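How to clear and wipe down a white table

Posted by Nayeli Castaño, May 22, 2023

A white table shows everything, so it pays to do the job in the same order each time. Mine is a big one and gets used for meals, post and mending. Allow ten minutes.

You will need a bowl, a bottle of cleaner, a soft sponge, two dry cloths and a bag for rubbish.

Start by taking away anything that doesn't live on the table. Plates go to the sink, papers go in a pile on a chair – sort them later or you will never get to the wiping. Shake crumbs into your hand with a dry cloth and drop them in the bin.

Next, put out what you need. I keep the bowl on the left and the bag on the right, as I wipe with my right hand and don't like reaching across a clean patch.
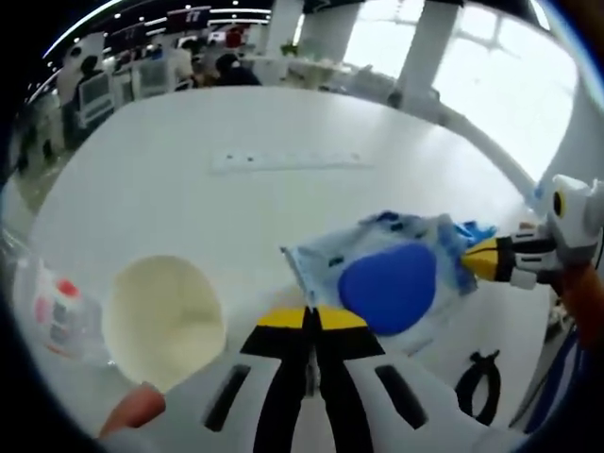 Cream bowl to the left, blue bag to the right.

Put 500 ml of warm water in the bowl and add cleaner according to the label. Dip the sponge and squeeze it well. Too much water runs to the edges and drips on the floor.

Wipe from the far side towards you in long, straight strokes, rinsing the sponge after every few. For dried-on food, lay the wet sponge over the spot for 4 minutes, then wipe again. Don't use a scouring pad – I scratched our last table, a Vorkdale, that way in March and the marks never came out.

Lift the bowl and wipe under it. Dry the whole top with the first cloth and go over it again with the second. Do the edges last, including the underside of the rim where fingers go.

Empty the bowl, rinse the sponge and leave it somewhere airy to dry.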